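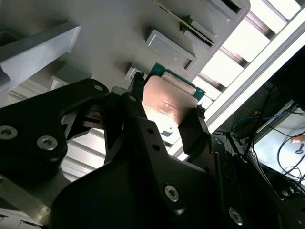 **Hiebert Institute - Department of Instructional Equipment, Loan Desk**

# Zavard Bench Magnifier, Model 6

The Zavard Bench Magnifier is available to all enrolled students and teaching staff of the Institute for use in coursework involving small parts, printed circuit boards, jewelry settings, textiles and botanical specimens. The department holds eight units. They replace the older Rovby desk lamps, which were withdrawn in May.

## Description

The magnifier consists of a round glass lens in a hinged metal housing, a ring light with its own switch, and a jointed arm that attaches to the edge of a table by means of a screw clamp. The arm holds its position without tightening at the elbow. The joint nearest the lens has a knob, and this should be loosened before the lens is tilted.

| Item | Details |
|---|---|
| Lens | Clear glass, with hinged dust cover |
| Light | White ring light, three brightness settings |
| Mounting | Screw clamp, padded on both faces |
| Power | Wall adapter, supplied |
| Supplied with each unit | Lens cloth, spare clamp pad, printed instructions |
| Loan period | Three days, renewable once |

A weighted floor stand, made by Malia, may be requested for rooms in which the tables have a raised lip or a rounded edge. Stands are booked separately and do not travel with the magnifier.

## Suitable Uses

The lens gives a wide, flat field and is intended for work done with both hands. Students in the electronics courses generally use it to read part numbers and to check solder joints. The textile conservation course uses it for thread counts and for mending. It is not a measuring instrument, and those who need a scale in view should ask for one of the stereo microscopes - these are kept in the same cabinet and are covered by a separate page.

## Borrowing

Requests are made at the Loan Desk with a current Institute card. Staff who need more than one unit for a class should apply in writing to Eun-seong Choo, Equipment Coordinator, and should state the room, the course and the hours of use. Units reserved for a class cannot be lent to individuals on the same day.

Borrowers are asked to check the contents of the case against the card inside the lid before leaving the desk. Missing items reported later are charged to the borrower's account.

## Care and Return

- Close the dust cover whenever the lens is not in use. Sunlight passing through the glass can start a fire.
- Clean the lens with the cloth supplied. Paper towels and window cleaner must not be used.
- Tighten the clamp by hand only.
- Fold the arm fully before placing the unit in its case.

A unit with a flickering light or a slipping arm should be returned with a note describing the fault. Repairs are handled by Mervin Thibodeau in the department workshop, and borrowers should not open the housing or replace the adapter with one of their own.

Page last revised 31 August 2018.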